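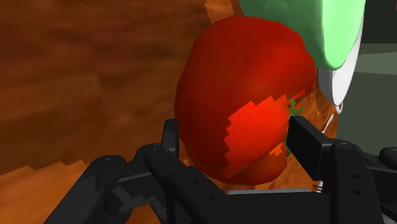

Elaheh Farahani asks if it's too late to can tomatoes when the first bowl is already going soft on the counter. No, but cut out the bad spots and do it this week.

I put up 5 quarts last night from the Cumwood plot. Crushed, no onions, no peppers. Those change the acid and then the recipe doesn't hold.

Two tablespoons of bottled lemon juice per quart. Bottled, because fresh varies too much. Put it in the jar first so you don't forget.

Sedbridge had lids at the hardware store this morning. Demmont was out, and the guy there didn't know when more were coming.

To peel: boiling water for a minute, then ice water. I do about 80 in an evening and my thumbs are sore the next day.

Don't tighten the bands hard. Fingertip tight. Leave the jars alone overnight and check the seals in the morning. If one didn't seal, put it in the fridge and use it that week.

Still have a jar from March with no label. Going to open it tonight for soup.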